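HOME BAKING AND KITCHEN MATH
Handout 4: Measuring by Volume and by Weight
Evening course, Lockyer Adult Learning Center
Revised June 25, 2024

Read this before the next session. Bring a calculator or a phone with one on it. The worksheet is separate and you will get it at the door.

1. Two ways to measure

Most American recipes give amounts by volume: cups, tablespoons and teaspoons. Most recipes from elsewhere give dry ingredients by weight, in grams. Both work. The trouble starts when a recipe written one way is made the other way with a careless conversion.

Volume is how much space something fills. Weight is how heavy it is. A cup of water and a cup of flour fill the same space, but the water weighs nearly twice as much. There is no single number that turns cups into grams. You need a number for each ingredient.

2. The basic volume units

1 tablespoon = 3 teaspoons
1/4 cup = 4 tablespoons
1/3 cup = 5 tablespoons plus 1 teaspoon
1/2 cup = 8 tablespoons
1 cup = 16 tablespoons
1 pint = 2 cups
1 quart = 4 cups

Learn the first line and the 1 cup line. The others can be worked out from those two, apart from pints and quarts.

3. Dry cups and liquid cups

A dry measuring cup is filled to the rim and leveled with a straight edge. A liquid measuring cup has lines on the side and room above the top line, so you can carry it without spilling. Read it at eye level on a flat counter.

For flour, stir it in the bag first, spoon it into the cup until it is heaped, then level it with the back of a knife. Do not tap or shake the cup. Scooping straight from the bag packs the flour and can add a quarter more than the recipe wants. Brown sugar is the exception: press it in firmly unless the recipe says otherwise.
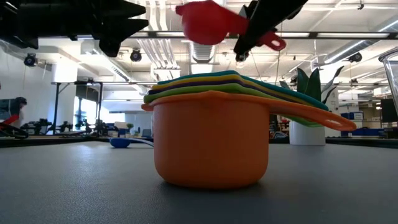
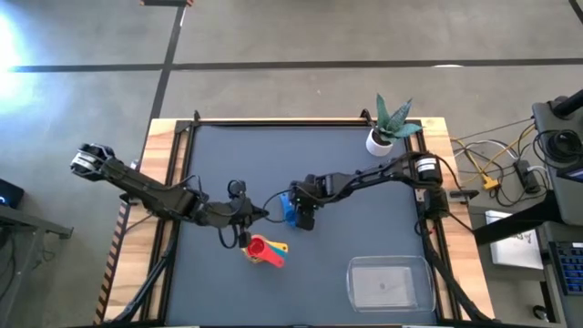

Nested measuring cups.

4. Weights to know

The figures below are the ones we use in this course. Other books will differ by a few grams.

1 cup all-purpose flour: 120 g
1 cup white sugar: 200 g
1 cup brown sugar, packed: 213 g
1 cup butter: 227 g
1 cup water: 237 g
1 cup honey: 340 g

To convert, multiply the number of cups by the weight of one cup. For 2 1/2 cups of flour:

2.5 x 120 = 300 g

To go the other way, divide. For 300 g of white sugar:

300 / 200 = 1.5 cups

5. Scaling a recipe

The scale factor is the amount you want divided by the amount the recipe makes. Multiply every ingredient by it.

Worked problem. The Kerkier loaf from session 2 is made with these amounts:

Bread flour 450 g
Water 300 g
Salt 9 g
Instant yeast 4 g

Add them up and the dough weighs 763 g. Suppose you have a large pan that needs 1,526 g of dough. The factor is 1,526 / 763 = 2. Flour becomes 900 g, water 600 g, salt 18 g and yeast 8 g.

For half a recipe the factor is 0.5. Eggs are the usual problem. If you need half an egg, beat a whole one and weigh out half of it. A large egg without the shell is close to 50 g.

Baking times do not follow the factor. A loaf twice as heavy does not take twice as long. Start checking at the time given in the original recipe and go on from there. The pan matters too. Dough spread thin in a wide pan bakes faster than the same dough in a deep one.

6. Rounding

Round flour, sugar and water to the nearest 5 g. Do not round salt, yeast, baking soda or baking powder to the nearest 5 g. With these, a change of 5 g can ruin the result. Round them to the nearest gram, or use teaspoons if your scale does not read small amounts well.

7. Using a scale

Put the bowl on the scale and press the zero button (marked TARE on some models). Add the first ingredient, press zero again, and add the next. Check that the display says g and not oz before you start. Several people had this wrong in January and made very stiff dough.

8. For next time

Find one recipe at home that is written in cups. Write each amount in grams beside it, using the list in section 4. If an ingredient is not on the list, look at the nutrition label, which gives the weight of one serving and usually its volume. Then scale the whole recipe by 1.5 and round by the rules in section 6.

Session 5 covers oven temperatures, Fahrenheit and Celsius. Please bring an apron.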